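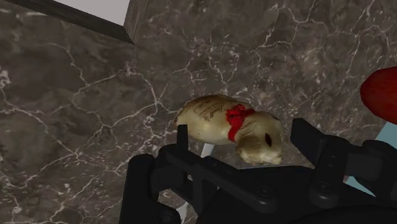

About Stinditz

Stinditz makes simulated scenes for people who train and test robot arms. A customer tells us what gripper they use and what they want it to pick up, and we send back a set of rendered tabletops with the objects, surfaces and lighting already in place. The arm can practice on those before anyone clears a bench.

We are a small company. Till Buschmann and Doina Hoxha started it after several years of building test setups by hand for a packaging firm, where changing one countertop could take most of a morning. Do-yoon Na joined as the third member and wrote the first version of the scene builder. Edgardo Buenaventura runs customer support and is usually the person who answers the phone.

What we sell

Our main product is Jullico, a library of 3,782 household objects with weight, friction and collision shapes filled in. Plenty of them are plain things like mugs and boxes. Others are awkward on purpose. A glossy animal figurine with a red ribbon around its neck gives a gripper a rounded body, a head and a bow to deal with, and shiny finishes are hard on depth sensing in any case. Customers asked for more items like that, so we keep adding them.

Kuswood is the surface pack. It has 347 tabletops and floors, including stone, wood, tile, cloth and painted metal. Dark marble with pale veins is one of the most requested, as the veins can be mistaken for thin objects or edges by a vision system that has only seen plain desks. Every Kuswood surface works with every Jullico object.

Jugah is the service side. You send us the model of your gripper and a short list of tasks, and we build the scenes for you, with clutter nearby if you want it. Most orders use a two-finger gripper. We also set up suction cups and three-finger hands, though these take longer.

How an order works

The first call is free and lasts half an hour. After that we send a written quote and three trial scenes. If the trial scenes load correctly on your machines, we go ahead with the full set. Standard Jugah orders ship in 26 working days. Library licenses for Jullico and Kuswood are ready the same day and are billed by the year.

Scenes do not replace testing on hardware. Cables, worn finger pads and uneven floors all matter, and we leave those out unless a customer gives us measurements. Hrvoje Kolev handles this part of the work and can advise on what to measure first.

Updates

New objects go out every February and August. License holders get them at no extra charge. If an object behaves badly in your simulator — slides when it should rest, or tips over on loading — send us the scene file and we will correct the library copy for everyone.

Working with us

We hire when there is enough work for another person, and open jobs are listed on the Careers page. Schools can ask for the teaching license, which covers one lab and the full Kuswood pack. The office is open from 9 a.m. to 5 p.m., and support messages sent before 3 p.m. get a reply the same working day.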